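# About Wurex

Wurex handles paper and small goods for libraries, archives and mail-order firms. 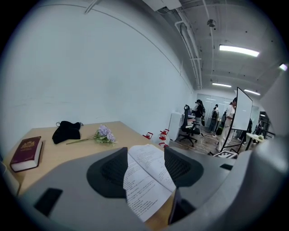 The company was founded by Tamunoemi Lawal and Ilham Nasr to take on work that larger handling firms turned away: booklets, bound volumes, cloth items, and other goods that bend, crease or slide when they are picked up. For most of our history this work was done entirely by hand. Today part of it is done by machines, and the way we brought them in has shaped the company as much as the machines themselves.

## How we work now

Our sorting line, known in the company as Sketemus, deals with incoming goods of regular size and weight. It currently recognises 1,174 types of item. A further 161 are kept on a list for hand sorting only, and staff may add to that list at any time without asking a manager.

Thin and folded paper remains the hardest material we deal with. Hand-held grippers are used at the bench so that a person can guide the grip and judge how firmly a page should be held. What is learned there is passed to Mounir Hamdy's engineering group, who adjust the line accordingly.

## What has changed for our staff

Before Sketemus, a sorter at our Flarwood site spent most of a shift lifting and placing. That part of the job is now much smaller. Sorters have become handling technicians, a role with its own pay grade and 12 weeks of paid training. Nine members of the original sorting team have completed it, and two of them now teach it.

We do not claim that the change was easy. Some colleagues missed the steady pace of the old line, and the first shift pattern we introduced was unpopular — it was withdrawn in June and rewritten with staff. Taner Yurt, who represents the floor staff, now attends every meeting at which new equipment is discussed.

The company has made a written commitment that no permanent post will be closed as a result of automation. Staff who prefer to remain in hand work may do so.

## Our people and sites

Ayman El Sherbiny is head of operations and is responsible for both Flarwood and our smaller site at Chu. Ilham Nasr leads training. Tamunoemi Lawal continues as managing director.

Enquiries about handling work, training places or visits should be sent to the Flarwood office, marked for the attention of the operations team.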